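Notes from the screening floor

The new trommel at the Kellavham yard has arrived and is, by common agreement, louder than the old one. It replaces the machine known as Dullard, which gave long and grudging service on the recycled aggregate line and will now be stripped for bearings. Dullard's replacement has been christened Obi. I was not consulted.

Obi is rated for more than we will ever feed it, and has been set up with a 9 mm mesh on the fine end. Anyone drawing material for the Curnmont contract should note that the old tickets still say 10 mm. Please cross this out by hand until the printer has been persuaded otherwise. Samples go to the lab bench in the small steel bins, with the lids on, and no longer in whatever bucket happens to be nearest. Last month's moisture results included one bucket that had stood out in the rain all night, and a very interesting result it was.

Greasing is now every 500 hours. The main bearings get a full inspection at 3,000, by which time most of us hope to be on holiday. Josphat Laizer has the key to the guard and the only grease gun that doesn't leak, and would like both to stay where he puts them. 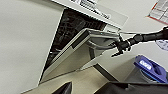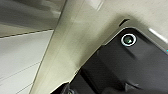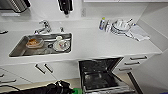

Kitchen fittings, with the sink and counter in the last picture.

On spares: we are holding 17 screen panels in the rack behind the weighbridge, sorted by aperture and then, for reasons lost to history, by colour of paint. If you take one, write it on the board. "Took one" does not count as writing it on the board. We need to know which one, and which machine it went into.

A torn panel should be changed at the next stop and not patched with a square of something from the back of the van. The patch on Dullard's lower deck held for most of the spring and let through a steady trickle of oversize, all of which ended up in one customer's path bedding. He was very nice about it on the first phone call.

Hearing protection is required inside the yellow line whenever Obi is running. The line has been repainted a yard further out, so if your usual leaning spot is now inside it, find another one. Start-up is at 7.30 from the beginning of September, and the siren will sound twice before the drum turns.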